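4.3 Preparing the Mandagi coffee grinder for café service

Do these steps before the first opening, and again every Monday.

1. Switch off the grinder and pull out the plug.
2. Lift the hopper straight up and wipe the inside with a dry cloth.
3. Put the hopper back and turn it until it clicks.
4. Fill it with beans to the line. The full hopper holds 900 grams.
5. Plug in, press Start, and throw away the first 3 doses.

Note: For the Clerent house blend, begin with the dial on 29. If the coffee runs too fast, go down one number and try again.

Caution: Do not put fingers or a spoon in the hopper — the burrs can still turn for a moment after Stop.

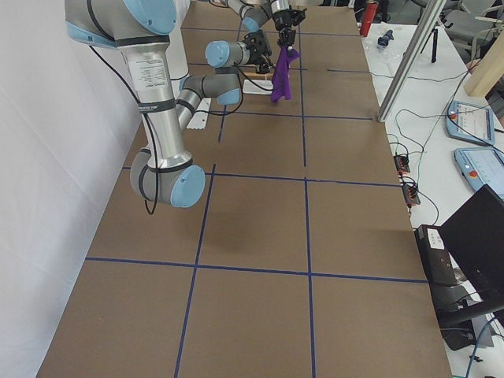 The grinder, the knock box and the milk jugs should each have their own place on the counter, so every person on shift can find them. Strips of dark blue tape are easy to see on a brown top, and with lines in both directions you get a grid of cells. Leave one cell free beside the grinder for the scale.

6. Write the dial number on the card under the hopper.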